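Kemeys Kitchenware brings robot sorting to the packing benches, with its packers doing the teaching

Jun 1, 2026
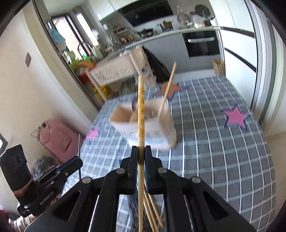
Kemeys, the family-run supplier of tableware to restaurants, canteens and home cooks, is pleased to share the news that it has begun a programme to bring automated sorting into its returns and packing work. The programme is called Trultine, it is being run together with the automation firm Jesico, and it starts with the item our packers have grumbled about more than any other over the years, the humble chopstick.

Anybody who has worked a shift on the mixed cutlery benches will know why. Chopsticks roll, they slide under each other, they point every way at once, and a plain wooden one and a patterned one will happily travel together all the way to a customer who ordered neither. Kemeys hires out and sells table sets in a great many patterns, and every set that comes back after a wedding or a works dinner has to be looked over, matched and put away by hand. It is fiddly work, it is hard on the fingers and the wrists, and it tends to pile up at exactly the time of year when we would all like to be at home with our feet up.

Under Trultine, members of the packing team spend part of their week using hand-held grippers to pick up, turn and set down chopsticks and other slim items. The grippers have two fingers with textured padding on the inside, and a camera device is mounted alongside. What the camera records as a packer works is then used by Jesico to train the sorting arms that will later sit at the end of our benches. Much of this is done at home, at people's own kitchen tables, with their own tablecloths and whatever daylight the window gives them, and we have been delighted by how well that has suited everyone. Jesico asked for ordinary rooms with ordinary clutter in them, and our staff were able to oblige without any trouble at all!

Ada Sartori, who looks after the packing floor at Kemeys and has done nearly every job on it herself, was among the first to have a go. "I will admit I was rather doubtful when it was first put to us," she said. "You spend years learning to pick things up quickly and then somebody hands you a gripper and you are all thumbs again, like a child at a restaurant. The first afternoon I dropped more than I picked up. But you do get the feel of it, and you start noticing things about your own hands that you had stopped noticing long ago, like how you always take a chopstick a little above the middle, and how you give it a small twist to get it clear of its neighbours. It was lovely to be asked about that, if I'm truthful. We know this job very well and I don't think anyone had ever asked us to show it before."

So far the team has recorded 3,148 separate picks, a little past the target of 3,000 that was set for the first stage. Taking part is voluntary and is paid at the normal hourly rate, with the time counted as part of the working week. Packers choose what they record and where, and each person can watch their recordings through and remove any they are not happy with before they are passed on to Jesico.

We know very well that when a firm of our size starts talking about robots, the people who work there will want to hear about their jobs before they hear about anything else. Kemeys has agreed with its staff that there will be no redundancies on the packing floor as a result of Trultine, and that agreement has been put in writing and given to all 30 people who work there. The hours saved on loose sorting will go to checking, repairs and the made-up gift boxes, all of which have been short of hands for longer than we care to remember. Those who would like to move on to looking after the new arms will be trained to do so in paid time, and two places on that training have been filled already.

There will be some changes to get used to, and we would like to be open about those as well. The benches nearest the loading door will be moved to make room, which means a different walk to the tea point and, we are told, some strong feelings about who sits next to the radiator. Start times will stay as they are. The late shift in the run-up to the holidays will be shorter, and we hope in time to do without it.

"What I want is for people to go home less sore," Ada Sartori added. "If the arm does the tangled trays and my team does the boxes that need a bit of care and a nice ribbon, I'll be very glad indeed. I still expect to be sorting the odd handful myself, mind you. Some of the older patterns are so close that you need to hold them up to the light."

The first 2 sorting arms will be put in at the Flurkura warehouse later in June and will work on chopsticks only to begin with, next to a packer who can stop them at any moment. Teaspoons and cake forks will follow once the team is content with how things are going, and it will be the team that decides. Customers should see no change to their orders, their delivery days or the people they speak to on the telephone, and returned hire sets can be sent back in just the same way as before. There is no need to sort them first, though we are always grateful to those of you who do.

Trade customers who would like to visit Flurkura and see the new benches are very welcome to ask their usual Kemeys contact, who will be happy to arrange a time.

About Kemeys
Kemeys supplies and hires out tableware, cutlery and serving pieces to restaurants, caterers, schools and private homes. Its packing, repairs and returns work is carried out at Flurkura.

About Jesico
Jesico builds and trains sorting equipment for small and medium-sized warehouses.

Press enquiries: please contact the Kemeys press desk.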